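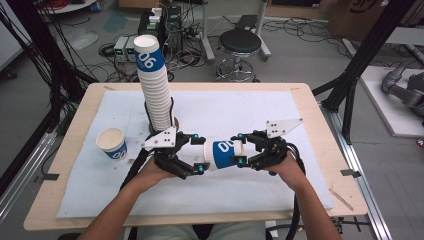

Speaker notes – reading two poems about Grodgate
Sunday, March 8, 2020, Radmont Library, upstairs room

Slide 1 – title only
Wait for the door to close. Say thank you to the library and to the Radmont writers' group. Mention that there are 40 minutes for the talk and 10 for questions.

Say what the talk covers: how I wrote two poems about the same town, one as it was and one as it is. I will read both. I am a reader of poems more than a teacher of them, so people should stop me if I use a term they don't know.

Slide 2 – Grodgate
I lived in Grodgate for nine years as a child. My father worked at the rope works, and we had the end house by the canal. The works shut while I was at secondary school and we moved away the next October.

I went back once, for a weekend, and that visit is where both poems come from. The canal path is still there. The house has a new porch.

Slide 3 – first poem, "Rope Walk"
Read slowly. Pause after "and the long shed hummed".

Points after reading:
It is written in the present tense, though it is all memory. I tried it in the past tense first and it read like a letter to the council.
The names of the knots are right. I checked them in a book, as I had two of them wrong for years.
The whistle in verse two went at seven in the morning. People from Grodgate have written to tell me it was half past. I have left it at seven.

Slide 4 – cutting
The first draft was 64 lines. The finished poem is 40. Show the crossed-out page and leave it up for a minute so they can read it.

What went: the weather, most of the dog, and a verse on my grandmother's hands. The hands were the hardest to lose, and they are now in a poem of their own, which isn't finished.

If time is short, skip to slide 6.

Slide 5 – writing about a place you left
Some of the anger in early drafts was not mine. I had taken it from newspaper pieces about towns like Grodgate. People still living there have a better right to it, and some of them aren't angry at all. One woman at the bus stop told me she liked it better now – less dust on the washing.

She is in the second poem.

Slide 6 – second poem, "Canal, Return"
Read at normal speed. Don't explain the last line before reading it.

Points after reading:
There is no rhyme until the final verse.
The bus stop speech is nearly word for word.
It was turned down by three magazines before Kermani took it. Their editor asked for one change, to the title, and I agreed.

Slide 7 – where to find them
"Rope Walk" is in the Emo Press pamphlet, on the table by the stairs. "Canal, Return" is in the winter number of Kermani. The library has a copy of each.

Questions
Repeat each question for the back row. If there are none, ask who has written about a place they no longer live in, and whether they went back first.

Room needed by the chess club straight after. Take the poster down.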